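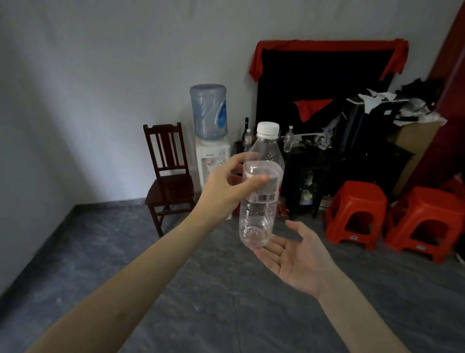

A clear plastic water bottle with a white screw cap.

Bottle deposits in Visuncombe are the small sums paid on drinks containers and handed back when the empties come home, so to speak. The custom is older than plastic. The Zernia dairy asked for a deposit on its glass milk bottles, and families in the hill village of Gretivard would save up a whole crate before making the long walk down to the depot.

Plastic bottles joined the scheme much later, after the Sastry bottling works closed its washing hall. In its first September the new depot took in 928 bottles, well short of the 1,000 it had planned for.

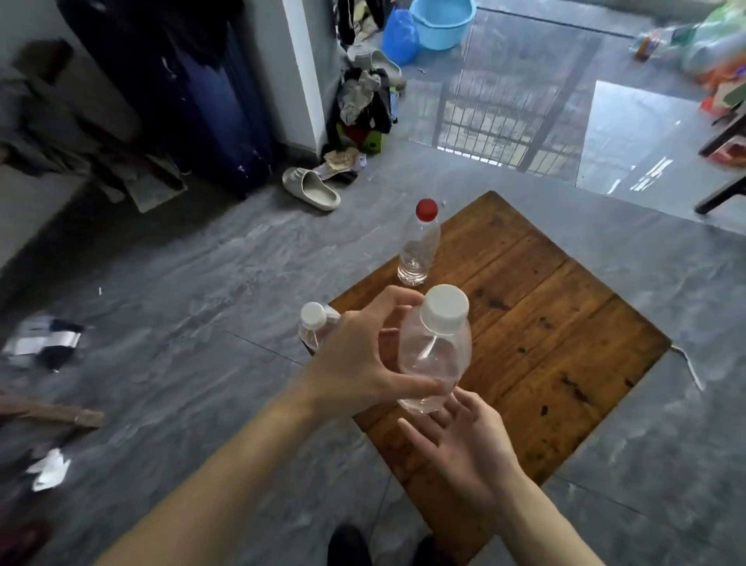
Murali Kurup has written that the old glass deposit worked better, as people felt they were only borrowing the bottle -- a feeling he thinks plastic never quite brought back.

Returns are limited to 200 bottles per household per visit, and the depot opens at 6 in the morning. Caps may be left on, but crushed bottles are turned away if the label can't be read. 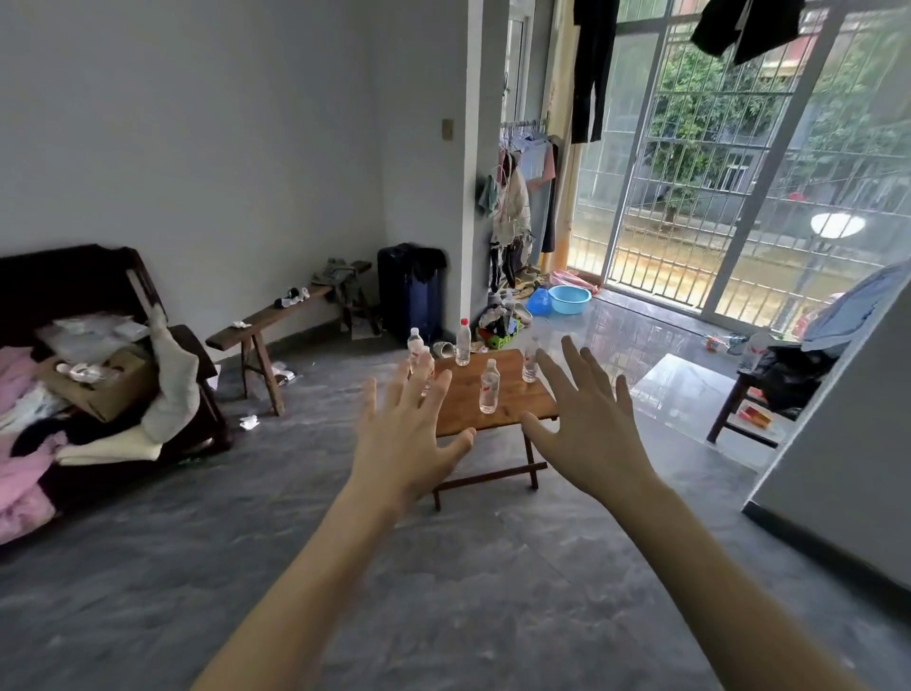

Dinesh Varma disagreed, replying that glass was heavy, broke on the hill road and kept many Gretivard families from bothering at all. Both views still turn up in local histories of the dairy.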